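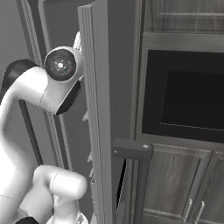
Hilo sobre cómo se especifica un color blanco en un pliego técnico y por qué «blanco» a secas termina en reclamación. El blanco no es un punto: es una región del espacio de color en la que caben muchos acabados que, por separado, cualquiera llamaría blanco. El ojo distingue mal en esa región si no tiene referencia al lado y muy bien si la tiene. El contraste también pesa: los segmentos lisos y blancos del brazo se leen más claros junto a las tapas gris oscuro de las articulaciones que frente a otra superficie blanca. Una especificación tiene que funcionar con independencia de ese efecto.

Escribo esto después de cerrar una incidencia con Dosach por un pedido de paneles lacados. Lote 2955, pintura de Zelico, pedido como «blanco mate, igual a muestra». La muestra era un trozo de panel que llevaba años en un cajón.

De 201 paneles revisados, 19 se rechazaron a simple vista. Medidos con espectrofotómetro, buena parte de los rechazados estaba más cerca del patrón que algunos de los aceptados. Ahí empieza el problema.

Lo primero: qué se mide. En CIELAB hay tres coordenadas. L* es claridad, a* va de verde a rojo, b* va de azul a amarillo. En blancos el conflicto casi siempre está en b*. Una deriva pequeña hacia el amarillo se percibe como suciedad o envejecimiento; la misma deriva hacia el azul se percibe como limpieza.

Por eso una tolerancia simétrica en blancos da malos resultados. Si el pliego admite la misma desviación de b* hacia arriba que hacia abajo, el proveedor cumple y el cliente devuelve la mitad de los amarillos.

Lo que pido ahora: límites separados por eje, con b* más estrecho en el lado positivo, y además un límite de diferencia total. Cumplir los dos. El total solo no basta, porque mezcla una diferencia de claridad que se ve poco con una de tono que se ve mucho.

Sobre la diferencia total: indicad la fórmula. ΔE*ab de 1976 y ΔE00 dan números distintos para el mismo par de muestras. He visto pliegos con «ΔE menor que 1» sin más. Hubert Hauser me enseñó uno en el que el cliente medía con una fórmula y el proveedor con la otra, y los dos informes eran correctos.

Segundo: iluminante y observador. D65 y observador de 10° es una elección habitual en recubrimientos, pero hay que escribirlo. Si el producto va a vivir bajo luz cálida, conviene añadir el iluminante A como segunda condición y fijar también un límite ahí.

El motivo es el metamerismo. Dos recubrimientos con formulaciones distintas pueden coincidir con una luz y separarse con otra. En blancos la base suele ser dióxido de titanio en ambos casos, y lo que cambia es el matizado: trazas de negro, amarillo, azul o violeta para llevar la base al punto pedido.

Si el proveedor A matiza con unos pigmentos y el B con otros, las curvas de reflectancia se cruzan en sitios diferentes. Con D65, bien. Con LED cálido, uno tira a rosa y el otro a verde. Pedid la curva espectral en el informe además de las tres coordenadas. Es el mismo disparo del equipo y no añade trabajo.

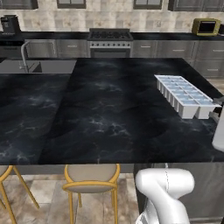 Tercero: la geometría de medida. Con 45/0 se excluye en gran parte el reflejo especular y el resultado se acerca a lo que ve una persona que inclina la pieza para evitar el brillo. Con esfera y componente especular incluida se mide el color del material casi sin efecto de la superficie.

Las dos son válidas para cosas distintas. Esfera con especular incluida para formular y controlar pigmento. 45/0 o especular excluida para aceptar aspecto. Lo que no se puede hacer es comparar un valor de una con un valor de la otra, y en la incidencia de Dosach se hizo.

El patrón se había medido en esfera con especular incluida. Los paneles de producción, con un portátil 45/0. En un mate profundo la diferencia es pequeña. En un satinado ya no, y el lote salió más satinado que la muestra.

Cuarto: el brillo se especifica aparte, en unidades de brillo y con ángulo. 60° como ángulo general, 85° para mates y 20° para brillos altos. «Mate» no es un valor. Para un fabricante termina en un sitio y para otro bastante más arriba.

Un cambio de brillo se interpreta como cambio de color, y más en superficies grandes junto a una ventana. El panel algo más satinado refleja el entorno: si enfrente hay una pared beige, el panel «amarillea». Se mide el color y está dentro. Se mide el brillo y está fuera.

De los 19 rechazados, la mayoría tenía el defecto en brillo. El inspector había escrito «tono amarillento» en casi todos. No era un error del inspector, era una hoja de inspección sin casilla para el brillo.

Quinto: blanqueantes ópticos. Absorben en el ultravioleta y emiten en el azul. Son corrientes en papel, tejido y algunos plásticos. Si la muestra de referencia los lleva y la pintura no, la igualación depende de cuánto UV tenga la luz con la que se mire.

Y depende también de cuánto UV tenga la lámpara del equipo. Para materiales fluorescentes hay que fijar el contenido UV de la fuente o medir con y sin filtro de corte. Si los dos valores de b* difieren de forma clara, hay fluorescencia y esa muestra no sirve como patrón para una pintura convencional.

Consecuencia práctica: no aceptéis una hoja de papel como referencia de blanco para un lacado. Tampoco una carta impresa. Jalen Fitzsimmons, que llevaba compras en Escobedo, tenía la costumbre de adjuntar un folio con la nota «este blanco». Se tardó dos pedidos en quitársela.

Sexto: el patrón físico. Debe ir sobre el mismo sustrato, con el mismo espesor y el mismo proceso de curado que la pieza. Identificado, fechado, guardado a oscuras y con caducidad. Muchas resinas amarillean en oscuridad y parte de ese cambio revierte con la luz, así que «guardado en un cajón» tampoco garantiza nada.

Nuestro patrón actual lleva fecha 18 ene 2022 y se sustituye cuando su propia medida se aparta de la inicial más de lo fijado. Hay tres copias: taller, proveedor y archivo. Si hay disputa se mide la de archivo, que no sale del sobre para otra cosa.

Séptimo: espesor y opacidad. Un blanco con espesor insuficiente deja ver el sustrato. Sobre imprimación gris baja L*. Sobre tablero crudo sube b*. En ambos casos el pigmento es correcto y el resultado no. La comprobación es barata: aplicar sobre cartulina de contraste blanca y negra y comparar la reflectancia de las dos zonas.

Cantos y esquinas merecen una línea propia en el pliego. La película se retira de la arista al curar y el espesor cae. Si el canto es vivo, el blanco se ve más oscuro en una línea fina a lo largo de toda la pieza. Se resuelve matando la arista antes de pintar, no con otra mano.
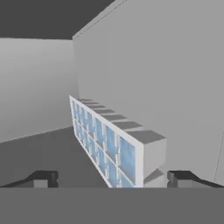 Octavo: número de puntos de medida. Un solo disparo en el centro no representa un panel grande. Para paneles de ese formato usamos cinco lecturas, centro y esquinas, y guardamos la media y la dispersión. Si la dispersión dentro de la pieza se acerca a la tolerancia entre piezas, el problema está en la aplicación.

En el lote 2955 la dispersión interna era baja. Lo que variaba era el salto entre tandas de horno. Unos 40 paneles habían pasado con una temperatura algo más alta, y el sobrecurado explica tanto el desplazamiento hacia amarillo como el cambio de brillo. Zelico lo reconoció con los registros delante.

Noveno: acuerdo entre equipos. Dos espectrofotómetros del mismo modelo no dan la misma lectura. Dos de modelos distintos, menos. Antes de firmar una tolerancia se mide el mismo juego de azulejos en ambas casas y se anota la diferencia. Si esa diferencia es la mitad de la tolerancia, la tolerancia es ficticia.

También hay que fijar el estado de la pieza. Limpia, seca, a temperatura estable y con la pintura curada del todo. Medir recién salido del horno da otro valor, sobre todo en amarillos y rojos; en blancos es menor, pero la película todavía no es la final.

Décimo: evaluación visual. La medida no la sustituye. Cabina de luz, fondo gris neutro, muestra y patrón en contacto por un borde, observador con visión del color comprobada. Cambiar de posición las dos piezas y volver a mirar, porque hay un sesgo entre izquierda y derecha que aparece con frecuencia.

El fondo gris es importante. Sobre un fondo negro cualquier blanco parece más luminoso, y las diferencias entre dos blancos se comprimen. Sobre un fondo blanco pasa lo contrario y se rechaza de más.

Redacción mínima que usamos desde entonces, por si sirve:
Patrón físico con código y fecha.
Coordenadas L*a*b* del patrón, iluminante, observador y geometría.
Límites por eje, asimétricos en b*, y límite total con fórmula.
Segundo iluminante con su límite.
Brillo con ángulo y margen.
Espesor seco mínimo.
Condiciones de inspección visual.

Son siete líneas. El pliego anterior tenía una.

Hauser propone añadir un índice de blancura o de amarillez. Los uso en seguimiento de envejecimiento, donde interesa una tendencia. Para aceptar lote no me convencen: el índice de blancura CIE solo tiene sentido para muestras cercanas al blanco y penaliza cosas que en un lacado ligeramente roto son intencionadas.

Sobre códigos comerciales: un código de carta identifica una intención. Dos fabricantes con el mismo código entregan blancos distintos, cada uno dentro de su margen. Si las piezas van a montarse juntas, un solo fabricante y, si se puede, un solo lote. Brunovis mezcló frentes de uno y laterales de otro, mismo código, y hubo que repintar los laterales.

Queda pendiente el ensayo de envejecimiento acelerado de las nuevas probetas. Lo montamos en febrero. Pondré los valores de b* al principio y al final, con y sin UV, en este mismo hilo.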